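4.2 Training Before the Switch, or After?

We use cookies to remember your settings. Accept | Manage choices

The most exciting result of the Pluvcombe study concerns timing. When the Fledley office moved its claims staff from the old records program to Grukel, managers gave everyone the same course, taught by the same people, in the same room. Only the date changed. One group took it in the weeks before the switch and the other took it once the new system was live, and the gap between them was far larger than we had dared to hope for when we planned the work!

Across the study period the help desk logged 2469 requests. We read every one of them, and the reading was a pleasure (help desk notes are wonderfully frank). Staff trained early asked how to do things they already knew by name: merge two files, undo a transfer, find a closed claim. Staff trained late asked what the words on the screen meant.

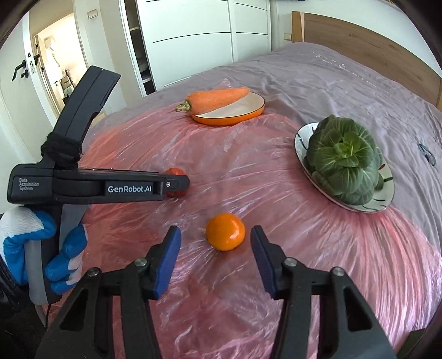
Hands-on practice mattered more than the length of the course. Staff who worked through their own past claims during training came back with sharper questions than staff who watched a demonstration, even a very good one. We think the small scale of the practice tasks helped a great deal. A first task should be about as modest as the one in Figure 3, a single mandarin between two open finger pads, and the early Grukel exercises came close to that: one claim, one field to correct, one button to save it. Harder cases with missing papers or two claimants were added only when a trainee asked for them, and most of them did ask.

Figure 3. Single-object task with hand-held grippers.

Supervisors were a surprise to us. We had treated them as a channel for news about the project, yet their own comfort with the software tracked closely with that of their teams. Where a supervisor had joined the practice sessions, people kept using Grukel through the busy month of July. Where the supervisor had stayed away, paper notes crept back in, sometimes within the first morning. 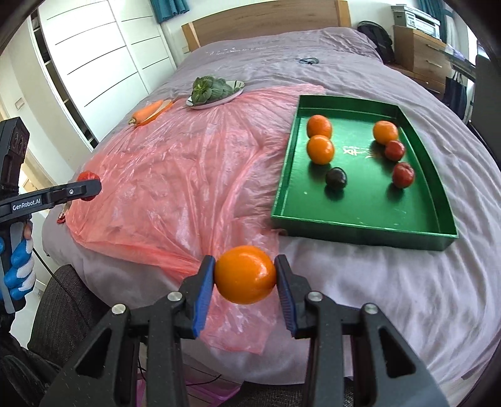

Heiðrún Steinarsdóttir, reading an early draft of this section, objected that supervisors who choose to attend may simply run calmer teams to begin with, and she asked whether we could tell the two apart. We can do so only in part. At the Figueroa office attendance was required of all supervisors, and paper notes were still rarer there than at Fledley, but Figueroa also had a lighter caseload. Her point shaped the design of the follow-up work, in which attendance will be assigned by lot. Section 4.3 turns to the interviews.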